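2026年4月25日,Stutcombe 教会音乐研习,下午场讲稿
讲题:会众诗歌的定调与移调
讲者:Ionuț Bălan

(方括号内为给自己的提示,不念。)

## 开场

[先弹《奇异恩典》G 调一节,再弹降 E 调一节,中间不说话。]

两次用的是同一份和声。各位跟唱的时候,高音的音色和低音的音量都有变化。今天只谈这一件事:会众诗歌应当定在什么调上,由谁来定,定了以后谱子怎么改。

和声编配、前奏写法、诗班分部都不在今天的范围内。有人问到,留到结束后单独讨论。

几个用语先统一:

- 音域:旋律最低音到最高音之间的距离。
- 音区重心:旋律停留时间最长的那一段音高。
- 定调:为某一次聚会选定一首歌的调。
- 移调:把已有的谱子改到选定的调上。

音高一律用科学音高记号,中央 C 记作 C4。男声按低八度理解,不另外标。

## 第一部分:会众的音域

未受训练的成年人,能唱准而且愿意唱出声的范围,一般从 A3 到 D5。降 E5 可以短暂经过,E5 以上会有一部分人停唱,或者翻到低八度。停唱的人通常不会告诉司琴,所以要靠听。

[示范:从 C5 起,半音上行到 E5,请大家跟唱,听哪一个音开始变薄。]

早晨的聚会,上限再降半音到一个全音。身体刚刚活动开,高音的起音不稳,第一首歌尤其明显。第一首最高音放在 C5,往后几首可以放到 D5。

下限较少有人谈,但问题同样存在。旋律长时间停在 B3 以下,女声多数唱不出音量,整首歌只剩下男声和伴奏。现代敬拜歌曲的主歌常常这样写,副歌再跳高八度。录音里的独唱者有麦克风,会众没有。

### 音区重心比最高音重要

选调时只看最高音,会得出错误的结论。下面比较两首歌的情形。

甲歌最高音 E5,只在末句出现一次,是四分音符,由级进到达,随后立即下行。乙歌最高音 D5,副歌中反复出现,每次延长四拍,而且落在闭口元音上。多数会众唱甲歌没有困难,唱乙歌到第三遍已经疲劳。

因此选调的顺序是:

1. 标出旋律中所有长音,看它们集中在哪里。
2. 让长音集中在 F4 到 B4 之间。
3. 再检查最高音是否超过 D5,若超过,看它的时值和到达方式。
4. 最后检查最低音。

第 2 步与第 3 步冲突时,以第 2 步为先。第 4 步与前面冲突时,看低音所在的句子是否关键。起句偏低,会众会迟疑;中段偏低,影响较小。

[停一下,留时间抄。]

### 元音与歌词

中文歌词唱高音时,韵母的开口度直接影响能不能唱出来。“爱”“大”“光”在 D5 上没有困难。“你”“主”“思”在同一个音上会挤紧。多节歌词的诗歌,各节在同一位置的字不同,要逐节查。常见的情形是第一节很好唱,第三节的高音落在“主”字上,声音忽然变小。

遇到这种歌,整首降一个全音。不要只为某一节单独降调,会众跟不上。

## 第二部分:诗本的原调从何而来

很多同工认为诗本印的调就是正确的调,改动等于不尊重作者。这个看法需要分开说。

传统四部圣诗的调,通常为四个声部共同考虑。女高音要有亮度,男低音要够得着根音,中间两部不能太挤。会众如果全体唱旋律,这个前提就不存在了,原调往往偏高。老诗本里最高音到 E5 甚至 F5 的并不少,后来的版本常常印低半音到一个全音。

现代敬拜歌曲的调,多数跟随首唱者的嗓音。男高音首唱的歌,女会众按原八度唱太低,高八度唱又太高。这一类几乎都要移。

吉他谱是另一个来源。G、D、A、E、C 几个调的把位方便,谱就印在这几个调上。这是乐器的理由,与会众无关。变调夹可以解决上移,下移则要换和弦指型。

Manole 诗本的第二版把一批诗歌整体降了,序言里没有逐首说明。手上同时有两个版本的教会,请核对司琴和会众用的是不是同一版。会众本只有歌词的,没有这个问题;会众本带旋律谱的,看谱的人会发现听到的与印的不一致,其中有绝对音感的人会很难受。

[这里 Sorin Ciobanu 上次补充过管风琴的情形,如果他在场,请他讲一分钟。]

## 第三部分:移调的做法

### 手写与软件

手写移调仍然值得会。聚会前临时改调,打印机未必在手边。最低要求是能把和弦级数写出来,用级数谱伴奏:

| 级数 | 降 E 调 | F 调 | G 调 |
|---|---|---|---|
| I | E♭ | F | G |
| ii | Fm | Gm | Am |
| IV | A♭ | B♭ | C |
| V | B♭ | C | D |
| vi | Cm | Dm | Em |

习惯了级数,调号只是最后一步的代入。

软件方面,我们在 Koven 堂用的是 Drullo。整首移调很快,但有三处必须人工检查:

- 临时记号。自动移调有时给出等音异名的写法,例如在降号调里出现升 D。弹得出来,读起来慢。
- 斜线和弦。低音部分偶尔不跟着移,结果是 F/B 这类错误。
- 歌词下方另行键入的和弦。凡是用文本框输入的内容,软件视为文字,一律不动。

第三处出错最多。输入时就用和弦工具,不要用文本框。

### 文件命名

同一首歌存有多个调的谱,命名不统一,聚会当天就会拿错。Koven 堂的曲库现有 2,000 多份谱,整理前重复和错标的情况很普遍。现行规则如下:

歌名_调_版本_用途

例如“奇异恩典_F_2_司琴”。调名写在第二位,排序后同一首歌的各个调相邻。小调写小写字母,降号用 b。不写“新”“最新”“最终”。旧版本移入存档目录,不留在当周的文件夹里。

纸本谱在右上角手写调名,字要大,换谱时余光能看到。

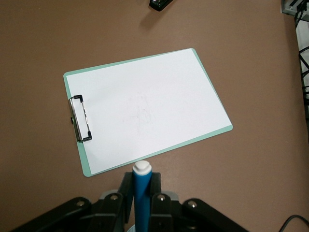
Despina Pascu 对这条规则有保留:调名应该写在左上角,翻页夹常常压住右侧,何况很多司琴的谱架灯偏左。她还主张把起始音一并写上,因为领唱看的往往是同一份谱,只知道调名,未必知道旋律从第几音起。

后一点我接受,现在的写法是调名后面加起始音,例如“F / C4”。左上还是右上,各堂自己定,堂内一致即可。

### 移调乐器

有单簧管、小号、萨克斯管的堂会,定调时要多看一步。降 B 调单簧管和小号的记谱比实际高一个大二度,降 E 调中音萨克斯管的记谱比实际高一个大六度。

实际音高为 E 调的歌,降 B 调单簧管读到的是升 F 调,六个升号。业余乐手在这里容易出错。若会众音域允许,改为降 E 调,单簧管读 F 调,一个降号。

反过来,弦乐怕降号。降 A 调对初学的小提琴不友好,G 调则有空弦可用。乐队两类乐器都有时,F 调和 G 调是常用的折中。

优先次序写清楚:会众第一,领唱第二,乐器第三。乐器的困难可以靠提前发谱解决,会众没有排练。

## 第四部分:连接与转调

一套诗歌中各首的调要放在一起考虑。单首定得都对,排在一起仍可能不顺。

容易连接的关系:

- 同调。直接进入。
- 下属方向,例如 G 到 C。把 G 弹成属七即可。
- 关系大小调,例如 e 小调到 G 大调。
- 上移全音,例如 F 到 G。经过 D7。

较难的是三全音关系,例如 C 到升 F。没有充分理由就改其中一首的调,或者中间放祷告、读经,让耳朵离开前一个调。

### 末节升调

末节升半音是常见的处理。使用前先看原调的最高音。原调最高音已经是 D5,升半音成为降 E5,还在可用范围;升全音到 E5,人声会减少,而末节本来希望人声增加。

办法是反推:末节的调先定,前几节再往下让。假定末节最高音 D5,全曲升半音,那么前几节的最高音就是升 C5。

升调的过门要给出明确的新属和弦,至少停满一小节,速度不变。会众需要听到属和弦才知道往哪里去。[示范:F 到升 F,经过升 C7。再示范一次过门只有一拍的,听会众的起音。]

一套诗歌中这样的升调最多用一次。

## 第五部分:空间与人数

人数对定调有影响,原因在于个人对自己声音的掩蔽。人多时,周围的音量盖住自己,唱高音的顾虑小。人少时,每个人都听得到自己,高音上先停下来。

用过 1,000 座位的大堂的同工,回到小组带同一首歌,照搬大堂的调,多半偏高。小组聚会的最高音建议放在 C5,只有吉他伴奏时再降半音。

残响也要考虑。残响长的堂,低音区的歌词容易糊,可以略高;地毯和软座椅多的堂,声音很快被吸收,会众觉得自己在独唱,应当略低。

扩声补不了定调的问题。会众停唱时把领唱推大,会众听到的是一场演唱,下一首唱得更少。Veronica Ardeleanu 负责音控时的做法是反过来,副歌处把领唱略收,听会众的音量有没有补上来。没有补上来,就记下这首歌的调,会后讨论。

## 第六部分:建立本堂的定调表

前面的数字是一般情形,各堂要有自己的表。每首歌记五项:

1. 本堂使用的调
2. 最高音和它所在的字
3. 最低音
4. 起始音
5. 备注(停唱的位置、适合的时段)

记录由不参与服事的人来做,坐在会众中间,不要坐在第一排。司琴在琴边听到的主要是琴和返听,判断不了。

同一首歌至少听两次再改调。一次的结果受天气、人数、前一首歌的影响太大。改了以后,三个月内不再动。会众对调高有记忆,频繁改动会让起句不稳。

儿童参加的聚会另立一栏。儿童的舒适区在 D4 到 D5,低音比成人更受限,成人觉得舒服的低调,儿童常常唱成念白。合堂聚会以儿童的下限和成人的上限取交集,可选的歌会变少,这是正常的。

## 预计会问到的问题

**领唱坚持要高一点,怎么处理?**
请领唱放下麦克风,在会众席里唱一遍完整的四节。多数分歧到这里结束。仍有分歧,以定调表为准。

**电子琴直接按移调键可以吗?**
可以,但有两个条件:乐队其他人知道实际的调,聚会后归零。移调键没有归零,下一位司琴弹出第一个和弦才会发现。

**没有司琴,清唱怎么起音?**
用音叉或定音笛取 A4,推到起始音,由一个人唱出起始音,再给一小节的预备。不要由会众自己摸索,清唱起音普遍偏低,唱到后面还会再往下掉。起音时可以比定调表高半音。

**版权谱可以移调吗?**
移调后自用与复制分发是两回事,各地授权条款不同。请查本堂购买的授权,我不代答。[Bernardo Bettencourt 手上有各堂的授权清单,可以请他会后说明。]

## 练习

[发谱。三首,均无调号提示。]

每组取一首,按第一部分的四个步骤选出调,写明理由,并写出起始音。第一首请同时写出降 B 调单簧管的调号。第三首的第二节有一个字落在最高音上,请找出来,再决定要不要改调。

[各组报告时,只问理由,不先给答案。时间不够就略去第二首。琴盖不要合,报告完马上用各组选的调试唱。]

六月的场次讲和声简化与前奏。请各堂把填好的定调表带来,十首即可。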